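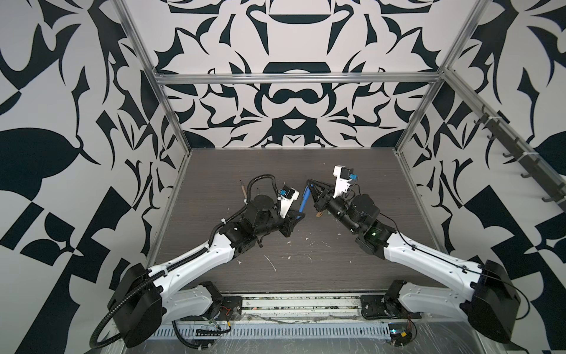
Zwei Roboterarme nebeneinander auf einer dunklen Tischplatte, die Wände ringsum schwarz-weiß gemustert.

Wem gehört der Satz unter dem Foto?
Ein Meinungsbeitrag, November 2025

Im August hat das Museum in Clodville die Sammlung Yáñez ins Netz gestellt: 2290 Fotografien aus dem Amazonastiefland, aufgenommen auf mehreren Flussreisen in der zweiten Hälfte des vergangenen Jahrhunderts. Man kann sie nach Motiven durchsuchen, nach Flüssen und nach Gegenständen. Nach Menschen kann man sie kaum durchsuchen, denn die meisten Abgebildeten haben in der Datenbank keinen Namen.

Ich habe mir einige Abende Zeit genommen und die Bildtexte gelesen. Sie stammen überwiegend von den Rückseiten der Abzüge und wurden unverändert übernommen. „Indianer mit Blasrohr.“ „Frau beim Maniokreiben.“ „Alter Jäger, sehr freundlich.“ Bei 730 Aufnahmen fehlt der Ort, und dort steht dann nur „Urwald“. Dagegen sind die Boote genau bezeichnet, mit Motor und Heimathafen. Wer auch immer diese Abzüge beschriftet hat, hielt einen Außenbordmotor für erwähnenswerter als den Mann, der ihn bediente.

Das Museum verweist auf die Quellentreue. Eine historische Beschriftung sei selbst ein Dokument und dürfe nicht verändert werden. Dem ersten Teil stimme ich zu. Die alten Texte gehören aufbewahrt, und zwar so, dass man sie lesen kann. Daraus folgt aber nicht, dass sie heute die Überschrift bilden müssen. Eine Datenbank hat mehr als ein Feld. Man kann den alten Wortlaut in das eine schreiben und in ein anderes, was man inzwischen weiß oder erfragen könnte.

Gefragt hat man offenbar wenig. Im Begleittext zur Sammlung ist von sieben Jahren Arbeit die Rede, vom Reinigen der Negative, vom Digitalisieren, von der Farbkorrektur. Ein Absatz behandelt die klimatisierten Schränke. Über Gespräche mit den Gemeinden, in denen fotografiert wurde, steht dort kein Wort. Viele dieser Gemeinden existieren noch. Sie haben Schulen, gewählte Vertreter und in etlichen Fällen eine Internetverbindung. Die Kinder, die auf den Bildern am Ufer stehen, sind heute Großeltern, und manche von ihnen könnten vermutlich sagen, wer neben ihnen steht.

Dass es anders geht, zeigt das deutlich kleinere Archiv in Gralwood. Dort liegen 600 Aufnahmen aus derselben Region. Bevor die erste davon öffentlich wurde, reisten Abzüge in Mappen zurück in die Dörfer und blieben dort einen ganzen Winter. Zurück kamen Namen, Verwandtschaften, Korrekturen von Ortsangaben und auch die Bitte, bestimmte Bilder nicht zu zeigen. Auf einigen waren Verstorbene zu sehen, auf anderen Handlungen, die nicht für Fremde gedacht waren. Gralwood hat diese Bilder gesperrt. Im Katalog steht an ihrer Stelle ein Hinweis, dass es sie gibt und wer über sie entscheidet.

Gegen dieses Verfahren wird eingewendet, es sei Zensur. Den Einwand nehme ich ernst, weil ich selbst mit Archiven arbeite und gesperrte Bestände nicht mag. Aber kein Archiv zeigt alles. Patientenakten bleiben geschlossen, Personalakten auch, und bei privaten Nachlässen handeln Familien jahrzehntelange Fristen aus. Niemand nennt das Zensur, solange die Familie in Europa wohnt. Warum dieselbe Rücksicht am Oberlauf eines Flusses ein Angriff auf die Forschung sein soll, hat mir noch keiner erklären können.

Der zweite Einwand lautet Geld. Mappen verschicken, Reisen bezahlen, Übersetzungen in Sprachen, für die es kein Wörterbuch im Buchhandel gibt — das kostet. Es kostet allerdings auch, 2290 Negative in hoher Auflösung zu scannen, und dafür hat sich ein Haushaltstitel gefunden. Wer den Scanner beantragt, kann im selben Antrag die Gespräche beantragen. Wenn nur eines von beidem bezahlt wird, würde ich mit weniger Bildern anfangen.

Unangenehmer ist die Frage der Verwertung. Die Agentur Beltent bietet einen Teil der Sammlung Yáñez zur Lizenzierung an, vor allem Porträts mit Federschmuck und Jagdszenen. Die Bilder landen auf Kalendern und in Reiseprospekten. Das Museum erhält einen Anteil, die Agentur ebenfalls. Für die Abgebildeten und ihre Nachkommen ist kein Anteil vorgesehen, und soweit ich sehe, wurden sie auch nicht um Zustimmung gebeten. Rechtlich mag das in Ordnung sein, das Urheberrecht kennt die Person hinter der Kamera und interessiert sich wenig für die davor. Ein öffentlich finanziertes Haus sollte sich damit nicht zufriedengeben.

Ich schreibe das nicht, um den Fotografen ihre Arbeit abzusprechen. Viele Aufnahmen sind sorgfältig gemacht. Man sieht, wie ein Kanu ausgehöhlt und über dem Feuer geweitet wird, Schritt für Schritt, und man sieht Häuser, deren Bauweise heute wieder gelernt wird. Solche Serien sind für die Dörfer selbst von Nutzen, vorausgesetzt, sie kommen dort an. Ein Portal mit deutscher und englischer Suchmaske, dessen Vorschaubilder schon bei guter Leitung langsam laden, erreicht sie schlecht.

Was Clodville tun könnte, ist überschaubar. Die Lizenzierung über Beltent ruhen lassen, bis eine Beteiligung geregelt ist. Die Suchmaske ins Spanische übersetzen und ein Feld für Hinweise einrichten, das auch jemand liest. Mit einem einzigen Fluss beginnen und die Abzüge dorthin bringen. Und unter die Fotos, bei denen nichts bekannt ist, schreiben: Name nicht erfragt. Das wäre genauer als „Indianer mit Blasrohr“, und es ließe sich noch in diesem Winter eintragen.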